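Paper Airplane

A paper airplane is a glider made from a folded sheet of paper, and I'm going to try to write this entry the way I'd tell it to you across my kitchen, so forgive the detours (there will be detours). Some people call it a paper dart, which to me is really one type of paper airplane, the skinny fast one.

Where it came from

People have been folding paper for a very long time, and where there was folding there was probably somebody throwing the result at a sibling. I can't give you a first plane or a first folder. Toy gliders of one sort or another are a lot older than real airplanes, though, and I love that!

How it flies

A paper plane has no engine, so all it gets is the push from your arm and then gravity. The wings push air down and the air pushes the wings up, and the plane trades height for distance until it runs out of floor. What matters most is where the weight sits. All those layers folded into the nose pull the balance point forward, and that keeps the thing steady. Too little weight up front and it rears up, stalls, and flops. Too much and it dives straight into the carpet — my usual result for most of second grade.

The dart

The dart is the one nearly everybody learns first. You fold the sheet in half the long way, open it, bring two corners in to the middle line, then bring the slanted edges in again, close it up and fold down the wings. Sharp creases help a lot. Soft ones puff open in the air and slow everything down.
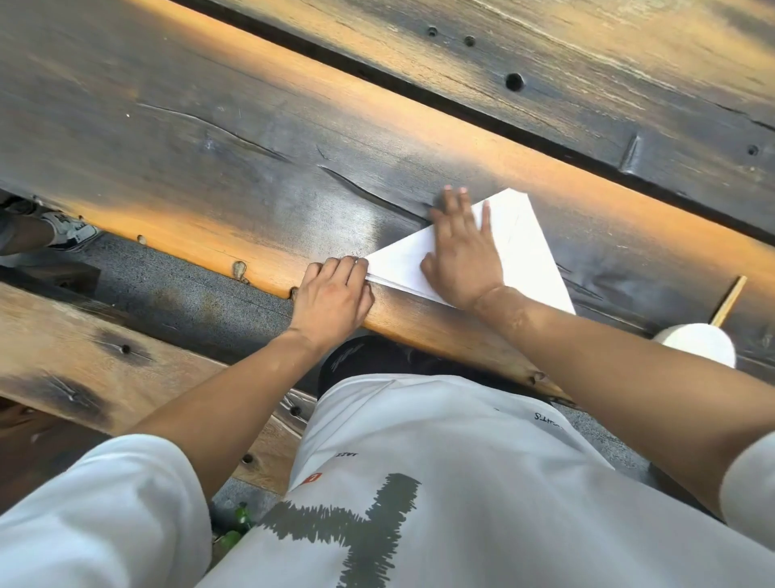

Phúc Kiều wrote in to say that I undersell the plain dart, that it beats every fancy glider outdoors if there's any wind at all, and that wide wings are for gyms and people with patience. Fair enough! I still like a wide wing indoors, but I've lost enough of them over the neighbor's fence to see the point.

Gliders and stunt planes

Wide-winged gliders have a blunt nose and float along slowly. Stunt planes are somewhere in between, and you get the loops by bending the back edges of the wings up a little. Bend one side up and the other down and it'll roll. Small bends, please. A sliver is plenty.

Contests

Usually there's one prize for distance and another for time in the air, and they want completely different planes. Our local one, the Avness Fly-In, happens every April in the old Mulligan gym and allows one sheet, no tape, 2 throws each. I came in 47th last time and was thrilled.

See also: kites, origami, balsa gliders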